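연구과제 > Cokley > 진도보고

Cokley 과제 중간 진도보고: 손목 카메라 영상의 노출 보정이 파지 학습에 주는 효과
작성: Mesfin Mekonnen / 검토: Ratree Intarasuk

지난 보고에서 저희는 손목 카메라 영상에 노출 보정을 넣으면 파지 성공률이 오를 것이라고 썼습니다. 지금까지의 결과만 놓고 보면 그 문장은 성급했습니다. 시연 300건으로 정책을 학습시키고 200회 시험한 결과, 보정을 넣은 쪽과 넣지 않은 쪽의 차이는 난수 시드를 바꿀 때 생기는 편차 안에 들어갑니다. 시드는 3개뿐이라 효과가 없다고 단정할 수도 없습니다.

Bereket Tefera 연구원은 시연을 더 모으면 차이가 드러날 것으로 봅니다. 저는 회의적입니다. 하얗게 날아간 화소에는 되살릴 정보가 없고, 보정은 남은 회색 영역의 대비를 키울 뿐입니다. 움직임으로 번진 윤곽도 그대로 남습니다.
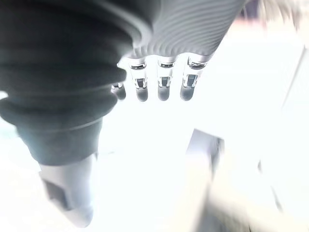 아디스아바바, 12월 — 네 손가락의 끝은 또렷한데 그 아래 작업면은 거의 흰색입니다. 오른쪽 아래의 밝은 형체도 번져서 윤곽을 잡기 어렵습니다. 이런 화면을 입력으로 받은 정책이 물체의 위치를 배웠다고 말하려면 근거가 더 필요합니다. 손가락의 자세만 외웠을 가능성을 아직 배제하지 못했습니다.

이를 확인하려고 Asnakech Yilma 연구원이 작업면 영역을 가린 입력으로 같은 시험을 다시 준비하고 있습니다. 가려도 성적이 비슷하다면 지난 보고의 주장은 철회하겠습니다. Breron 측이 제안한 공개 시연은 이 시험이 끝날 때까지 미루어 주시기 바랍니다.

예산은 계획 범위 안에 있습니다. 다만 시드를 늘리려면 연산 시간이 더 들기 때문에, 시연 추가 수집에 잡힌 항목 2개 중 하나를 연산비로 돌리는 변경을 요청드립니다. 조명 교체는 아직 신청하지 않습니다. 조명과 보정을 한꺼번에 바꾸면 무엇이 효과를 냈는지 가릴 수 없습니다.

공유 2 · 댓글 3

최근 글
Cenby 그리퍼 교정 절차 변경 안내
Abbasi 데이터 정리 기준 초안
Cokley 과제 착수보고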